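Wekik soft-tip fingers and wrist camera, reviewed after a month on the bench

Posted 02/02/2024

I have been meaning to write this one up for ages, and several of you have asked (thank you for your patience!), so let me put the kettle on and get to it. The Wekik set is a pair of black fingers for a parallel gripper plus a small wrist camera that looks out at an angle between them. I bought mine at full price from Alhassan and used it through most of January, on the same arm that carried the Grediritz pair I reviewed before.

Setting up

The fingers went on in the time it takes to drink half a mug of tea. Two bolts each, and the holes lined up without any persuading, which I can't say for the Grediritz ones. The camera took longer. Its bracket has a slot that lets you tilt it a fair way, and I spent most of an evening fiddling with that before I was happy. My advice is to settle the tilt first, then calibrate, and then leave the thing alone, however tempting it is to give it another nudge.

Controller settings are stored as numbered profiles, and the force value runs on a scale that goes up to 3,000. The manual never says what a sensible figure might be for thin objects. I ended up at 257 for anything flat or narrow, and I've left it there ever since.

Working around a whiteboard

I like to try new fingers on ordinary office things, and a dry-wipe board laid flat on the table is a lovely awkward customer. Everything is pale, the edge is low, and the eraser is white as well, so a camera has every excuse to get muddled. 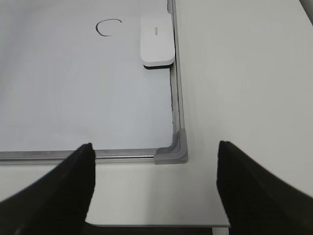
I was more taken with the camera than I thought I would be. My old one used to wash out completely on white against white, and I'd be left guessing where the table began. With this one I could pick out the aluminium rail and the grey corner cap well enough to line up by eye, and a pen mark on the board stayed nice and crisp. Small pale print is still beyond it, so if you need to read labels you'll want something better.

The matt black of the fingers helps too. My Grediritz pair are bare metal and throw little glints all over the place, and you do get tired of that after a long afternoon. The trade-off is bulk. The Wekik fingers get broad lower down, and in a tight corner I found myself coming in at odd angles to keep the wide part clear of things.

Narrow things

I was looking forward to this bit! The tips are squared off and close up to each other neatly, so a thin strip of metal is fair game. I had my doubts about anything with a knurled face, having watched the Grediritz pair skate about on that sort of texture, but I found the Wekik tips much calmer on it. Bright metal is where the camera does struggle a little, and you'll see the odd glare spot on it. I turned the exposure down a notch and lived with the rest being slightly gloomy.

One small grumble: there is a sliver of daylight between the fingers lower down even when the tips are together. It has done no harm in my work, but if you were hoping to hold something along the whole length of the finger, have a think before you order.
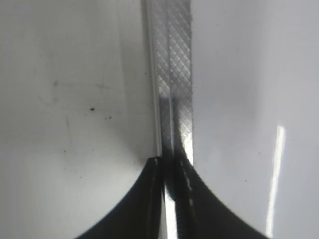
Against the Rirkwood set

I borrowed a Rirkwood set for a weekend to be fair to everybody. It closes faster and the software is much prettier, with a proper little graph of the grip force. The camera on it is poor, though, and the fingers feel too hard for the sort of fiddly jobs I do. If you move boxes all day you may well prefer it. For mixed odds and ends on a table I'd have the Wekik every time, and I've gone and ordered a spare pair of fingers for when these wear.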